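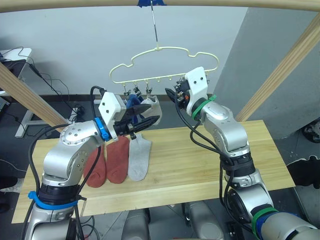
Dragica Bošković wrote in under my grid component roundup to say I'd skipped Flultik, and that I should try it before telling anyone else to roll their own tables. Fair enough! I bought a single developer license in January (39 dollars, which wouldn't cover a week of my coffee) and I've been using it in a scheduling app ever since.

Setup was quick. You run the installer, restart the IDE, and a new Flultik tab shows up in the palette with the grid, a tree and a filter bar. I dropped a grid on a form, pointed it at a dataset and had sortable columns before lunch. The demo project loads 2,000 rows and scrolls without a hiccup, but demos always do, so I fed it my own mess — 1,625 bookings with notes fields full of line breaks. Still smooth. Row heights adjust themselves, and you can turn that off per column.

Filtering is my favorite part. Users type in the bar and get matches highlighted as they go, and I wrote exactly no code for it. Grouping is good too, though collapsed groups forget their state when you refresh. I ended up saving that by hand in an event.

Now the grumbling. The help file is 252 pages and the index is close to useless, so I mostly read the source (which does come with it, nicely commented). Export to spreadsheet drops custom date formats. And on high DPI monitors the little sort arrows look fuzzy, at least in the version I have.

I did email support about the date thing on a Monday and had a patched unit the next morning, so points for that.

Compared with Plelleck, it has fewer cell editors but the property names make a lot more sense. If you need barcode or rating cells, get Plelleck. For plain business tables I'm sticking with Flultik. Four out of five from me.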